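Abschnitt 2: Matte, Wände und Kleinteile aufstellen

Wenn ihr Abschnitt 1 hinter euch habt, liegt der ganze Inhalt vom Flavberg-Karton jetzt vermutlich kreuz und quer auf dem Sofa. Macht nichts, bei mir auch. Für diesen Teil braucht ihr einen Tisch, der nicht wackelt, ein feuchtes Tuch, ein trockenes Tuch und 30 Minuten Zeit. Beim zweiten Aufbau geht es viel schneller, versprochen!

Vorbereiten

1. Tisch abwischen und trocknen lassen. Krümel unter der Matte spürt man später ständig, und dann muss alles wieder runter.

2. Die Gummimatte ausrollen, mit der glatten Seite nach unten. Wenn sie sich an den Ecken hochbiegt, einmal andersherum aufrollen, kurz festhalten und wieder hinlegen. Meine lag über Nacht unter zwei Atlanten – danach war Ruhe.

3. Die vordere Mattenkante parallel zur Tischkante ausrichten. Ich lasse vorne eine Handbreit frei, damit die Unterarme nicht auf dem Gummi kleben (im Juli wirklich unangenehm).

Hinweis: Die Matte riecht am Anfang ziemlich streng. Lauwarmes Wasser und ein Tropfen Spülmittel helfen, Scheuermilch bitte nicht.

Wände stellen

4. Erst die Wand für links und hinten aufstellen, dann die rechte dazu. Beide sind hellgrau und von vorne und hinten leicht zu verwechseln, also schaut vorher nach dem Aufkleber mit der Nummer 539. Der gehört nach außen.

5. Die beiden Wände an der senkrechten Ecke zusammenschieben, bis kein Licht mehr durch die Naht fällt. Nicht drücken wie verrückt! Wenn es hakt, steht meistens die Matte ein Stückchen unter der Wand, dann einfach anheben und neu ansetzen.

6. Prüfen, ob alles gerade steht. Ich mache das nach Augenmaß und gehe dafür einmal in die Hocke.

Achtung: Die Wände sind leicht. Bei offenem Fenster kippen sie gern nach vorne, und dann liegt alles, was davor stand, auf dem Boden. Also erst lüften, dann aufbauen.

Die Sachen hineinstellen

7. Den Becher zuerst, und zwar auf die linke Seite. Er ist das größte Stück in der Ecke, und alles Kleine richtet sich nach ihm. Wer einen Aoki-Becher aus dem Zusatzpaket hat, nimmt den, ein anderer Isolierbecher tut es genauso. Leer muss er sein! Ich habe einmal den Rest Pfefferminztee vergessen und danach die Matte zum Trocknen über die Badewanne gehängt.

8. Jetzt das lila Röllchen mit den gedrehten Rippen. Es wird zu einem Ende hin schmaler, und oben hat es eine runde Öffnung. Bei der ersten Runde darf es ruhig auf dem schmalen Ende stehen, wenn es das bei euch mitmacht. Sonst legt ihr es einfach hin.

9. Zwischen Becher und Röllchen etwas Platz lassen. Man will ja beides greifen können, ohne das andere umzuwerfen.

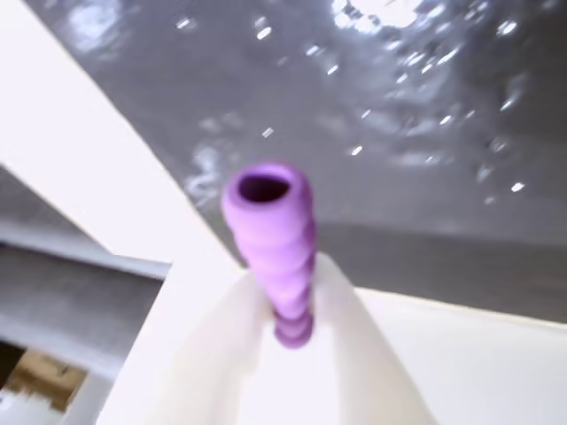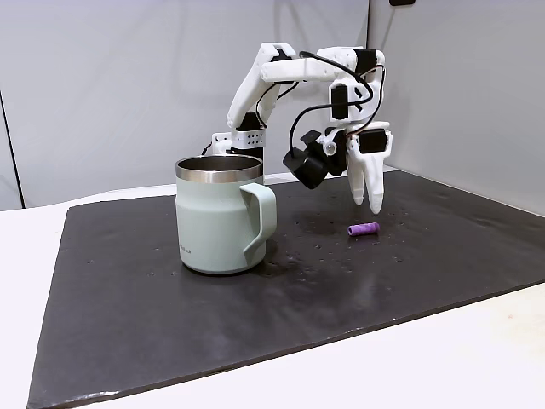
Das lila Teil, im zweiten Bild mit dem salbeigrünen Isolierbecher und der dunkelgrauen Matte.

Hinweis zur Farbe: Das Lila wirkt je nach Licht sehr verschieden. Außen ist es ein helles Fliederlila, in der Öffnung sieht es fast nach Pflaume aus. Wenn ihr Teile nach Farben sortiert, macht das bei Tageslicht – ich hatte abends unter der Küchenlampe schon zwei Töne im falschen Kästchen.

Wenn etwas nicht klappt

Das Röllchen kippt um. Mit dem Finger unter das schmale Ende fühlen, manchmal klebt da ein Fussel. Steht es dann immer noch nicht, lasst es liegen und macht weiter.

Die Matte rutscht. Dann ist der Tisch meist noch feucht oder frisch geölt. Bei geölten Tischen lege ich ein Stück Makness-Unterlage darunter, die gibt es auf der Rolle mit 100 cm und man schneidet sie mit der Haushaltsschere zu.

Die Ecknaht geht wieder auf. Von außen ein Streifen Malerkrepp, senkrecht über die ganze Höhe. Paketband hinterlässt Streifen, die ich bis heute nicht wegbekommen habe.

Wegräumen

10. Kleines zuerst einsammeln, dann den Becher. Das Röllchen wandert bei mir in den Tustirance-Beutel, da findet man es wieder. In den Becher würde ich es nicht stecken, da vergesse ich es garantiert und gieße Kaffee drüber.

11. Wände auseinanderziehen und flach aufeinanderlegen, die Innenseiten zueinander.

12. Matte abwischen und locker rollen. Bitte nicht falten, den Knick seht ihr sonst noch Monate später.

Weiter geht es in Abschnitt 3 mit dem Licht.

Mererid Howells, Stand 21.01.2023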